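Search this site Enter keyword Go

How to set up the Nastow hand gripper kit for a first session in the kitchen

Updated 26th January

This guide is for customers who ordered the two-gripper kit from Nastow. You need one free stretch of worktop and both grippers. The Dilus recording plan is ordered separately and gives you 200 clips per month.

1. Charge both grippers until the light stays green. From empty it takes 155 minutes.

2. Check the finger pads. They must sit flat and have no grease on them. If a pad is worn, order the Fraser spare set, which contains 6 pads.

3. Clear the part of the worktop where you will work. Dishes can stay in the sink, they do not disturb the recording.

4. Hold one gripper in each hand and open the fingers fully. Point them to the worktop and stay still until you hear the short tone – this is the start position.

5. Pick up one light object, move it a little and put it down. Close the fingers slowly. Keep every clip under 18 seconds.

6. Open the fingers fully again before you finish. If you forget this, the clip is saved but the app Flellalitz will mark it in yellow, and you must decide if you keep it.

Users who bought the kit before April have the older app and must update it before step 4.

Start position at the worktop: 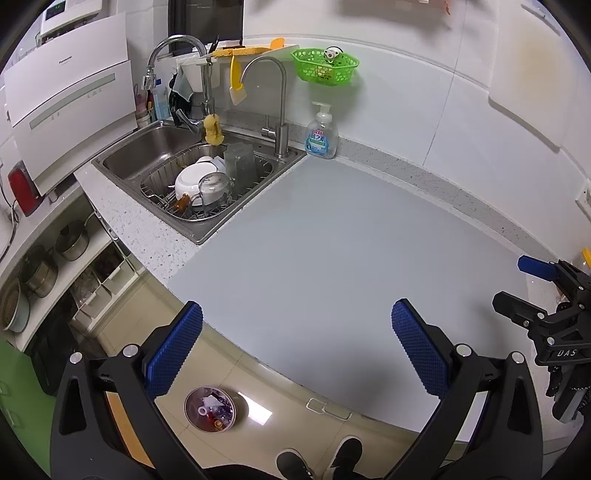
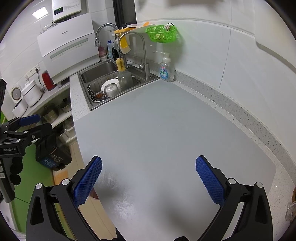 Fingers open and pointed to the worktop, with the sink behind.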